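Forum > Workplace and Process > Automation on the floor

Thread: Drawer stocking moved to the arm, what happens to the bench role

tolerance_stack
We run kit prep at the Flinen site. Until March every kit drawer was stocked by hand: open the lower drawer, place the part, close, log. The pilot puts an arm on that step. The target is 305 placements per shift per station. A person on the old line did 796, but that figure included walking and the count sheet, so the two are hard to compare.

What changed for the people is mostly the shape of the work. The old job was one motion repeated. The new job is staging, watching, clearing faults and writing them up. Same headcount so far. Two of the senior packers have asked to go back to the manual line because they dislike standing still.

I'm looking for input from anyone who has rewritten a job description for this kind of change. Ours still says "packer."

pallet_jack_39
What is the arm handling? Fault rate depends heavily on the part. We had an Evetti unit on cartons and it was fine, then someone put bagged hardware in front of it and the operators spent the shift resetting.

tolerance_stack
Test part is a plain ball for now. Real parts come after sign-off. Cabinet with the lower drawer open: 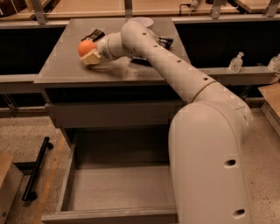
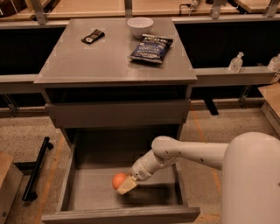
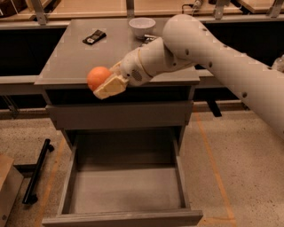

Photos: tolerance_stack, Flinen kit prep. Do not repost outside the forum.

The second one has the ball in the drawer with the fingers next to it. In the other two it is up at the front left of the cabinet top. Upper drawer is not part of the pilot.

pallet_jack_39
A ball tells you very little about your fault rate. It presents the same from every side, so there is no orientation problem. I would not write a job description from those numbers.

shim_and_feeler
Disagree in part. A ball rolls. If the release is sloppy you find out quickly, and you find out without damaging a real part. It is a reasonable first article. I agree that it says nothing about labor hours.

More useful question: who owns the top of the cabinet? I see a bowl and a bag of chips up there in the second photo. On our line at Akham anything on the work surface is either a part, a fixture or a fault. Before the arm went in, people left things where they liked and worked past them. Afterward it had to be written down whose job it was to set the surface, and that turned out to be 39 minutes a shift when we timed it. It had never been in anyone's hours.

tolerance_stack
Setting the surface is with the station attendant at present. It is not in the hours either. Noted.

lumbao_nights
I work nights at the Lumbao warehouse, on the receiving end of one of these. Some points from the operator side.

1. Pay grade. They told us watching the arm was lighter work and kept us on the packer grade. It is lighter on the back and heavier on paperwork. Settle the grade before the pilot ends, since afterward the hours are treated as normal.

2. Reach. Anyone clearing a fault has to lean over an open drawer with the arm parked above it. Get a stop procedure that the attendant controls and that does not need a call to maintenance. Ours took nearly 2 months to approve.

3. Rotation. One person on one station for a full shift does not work. Attention drops. We swap at each break.

pallet_jack_39
On point 1, I don't think the grade should move automatically. If the attendant only presses reset, that is the same grade. If they diagnose and write the fault up, it goes up. Put the split in writing.

lumbao_nights
In practice the split doesn't hold. On nights there is no technician on the floor. Whoever is there diagnoses. You can write "reset only" on the sheet and people will still be on their knees looking in the drawer, because the shift target stays the same.

shim_and_feeler
Same at Akham. We tried reset-only and dropped it. The title is now "cell attendant," one grade above packer, with a fault log as a listed duty. Packers who wanted to stay manual kept their grade and went to the irregular kits, which the arm cannot do anyway.

pallet_jack_39
Fair enough if you have irregular kits to send them to. Plenty of sites don't.

tolerance_stack
We have some. Not enough for everyone who might ask.

Current draft, 21st November: title changed to attendant, surface setup and fault log added as listed duties, stop procedure held by the attendant, swap at breaks. Grade is left open until we have run real parts. I expect an argument over that last item and I will post the outcome.

lumbao_nights
Put an end date on "open."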